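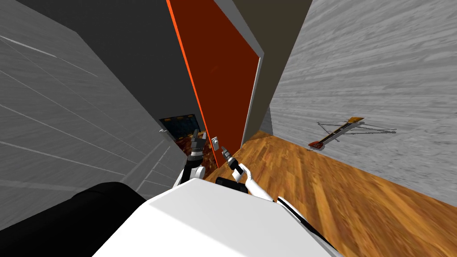
Door task in the simulator, head view, both arms raised.

Home | Setup | Teleoperation | FAQ | Downloads | Contact

Recording Door Demonstrations: Frequently Asked Questions

Maintained by Viera Bartoš for the Bandwood project. Last revised May 17, 2025.

How do I control the arms?
Each hand controller drives one arm. The arm follows the controller only while the side button is held. Release it to reposition your hand, then press again to continue. The trigger closes the fingers.

Do I need both arms for the door task?
No. One arm works the handle. The other may stay idle or push the edge of the door once it is ajar. Keep to one method within a session – mixed methods are harder to train on.

How many demonstrations are needed?
The Hervieu set has 400 accepted episodes. A new operator should record 12 practice runs first and discard them.

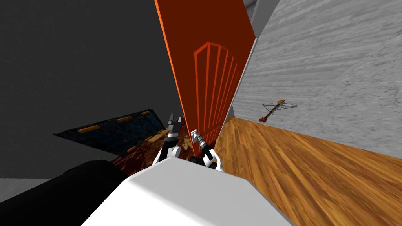
If an arm stops responding during a run, check the status line before moving again. "Limit" means a joint has reached the end of its range. Back off along the path you came in on. "Lost" means the controller is no longer tracked, and the episode should be discarded.

Why does the room change between episodes?
Wall finishes, floors and loose props are drawn at random on reset. Doors and handles come from the Celivov library, which holds 17 handle types. Props have no role in the task, but they do collide.

Can I pause a recording?
Yes, but the pause is saved. Pauses longer than a few seconds are trimmed by the Hetgate export script. Shorter ones stay in.
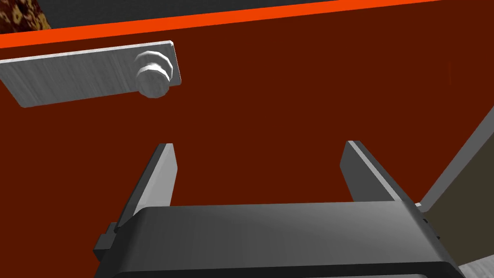
Most rejected episodes fail at the approach to the handle. Operators close the fingers too early and strike the plate. Use the wrist view for the last part of the move, and bring the fingers up spread well apart, with the round knob on its metal plate in sight ahead of them. Stop, correct the wrist angle, and then advance. If the knob leaves the wrist view, go back to the head view and start the approach again.

What counts as a success?
The door must pass the angle set in the task file and both grippers must be clear of it. Mark the episode by hand. The automatic check is still in testing and its result is stored in a separate field.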